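Do the tulips need water?
No. They are artificial and will outlive the vase. Dust them in April, or whenever a guest sneezes.

How many stems per vase?
One for the small pink vase. Two if you enjoy picking things up off the floor.

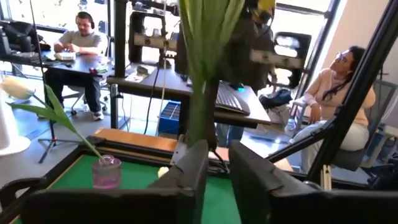
Cream tulip in the small pink ribbed vase, on green felt.

Can I bend the stem?
Yes – slowly, and toward the wall if it's your first.

Can I return one?
Within 35 days. Write to Kulap at Flulura.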